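Shared-workspace practice for two-arm tabletop robots

Shared-workspace practice is the body of rules and working habits that govern how two robot arms are mounted, wired and operated over a single table. It applies chiefly to small arms used for sorting, packing and handling trials, where both grippers must reach the same central area. The best-known written form is the Hourani guideline, first drafted by Forough Mirzaei and later revised with Roxana Tudose for the equipment maker Sternasent.

Background

Early tabletop installations were commonly built with one arm, and safety notes of the time dealt mainly with the distance between the arm and its operator. The addition of a second arm raised questions that those notes did not cover, in particular which arm has right of way and who may reach in to reset the objects. Mirzaei's draft drew on 456 incident reports collected at the Wolance test hall. Most concerned dropped goods and snagged cables; injuries were rare.

Scope

The guideline covers fixed pairs of arms working over a flat surface. Mobile bases, conveyor lines and arms that lift people or animals are excluded. It may be used together with national machinery law but does not replace it.

Layout of the workspace

The arms are to be mounted on opposite sides of the table, each on its own base plate, so that the two elbows stay apart when the grippers meet. The part of the table that both can reach is called the common zone. It should be marked by a mat or a similar covering that differs clearly from the table top. The receiving container stands inside the common zone, and goods waiting to be packed may be spread around it. Cables are led along the frame and away from the middle of the table, with enough slack at the wrist for a full turn.

Packet sorting is a frequent trial task under these rules. Small printed packets are placed one at a time into a shallow divided box, and either arm may approach it.

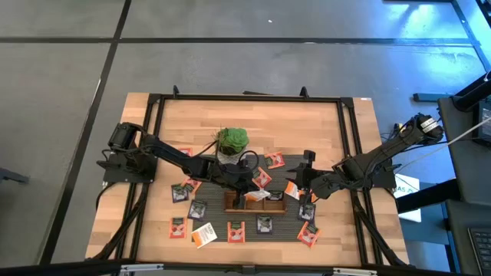 Right of way

Only one gripper may be lowered into the container at a time. The other arm may hold or approach an item beside it, but must wait until the first has risen clear. Within the common zone, arm speed is limited to 600 millimetres per second. If both arms request entry together, the arm already carrying an item goes first.

Resetting and records

Both arms must be stopped before a person reaches over the table. The revised text requires 2 people to be present when the limits of the common zone are changed, and a written record of the new limits is kept with the machine. Cable fixings and base bolts are checked after every 600 hours of running.

Adoption

Sternasent included the guideline in its operating manuals from the second revision onwards. Gilutus, a training provider, uses a shortened version in its introductory course. Critics of the text have argued that the rule on entry to the container is too strict for soft or very light goods, and a relaxed form for such items remains under discussion.

See also

Collaborative robot
Robot end effector
Machine guarding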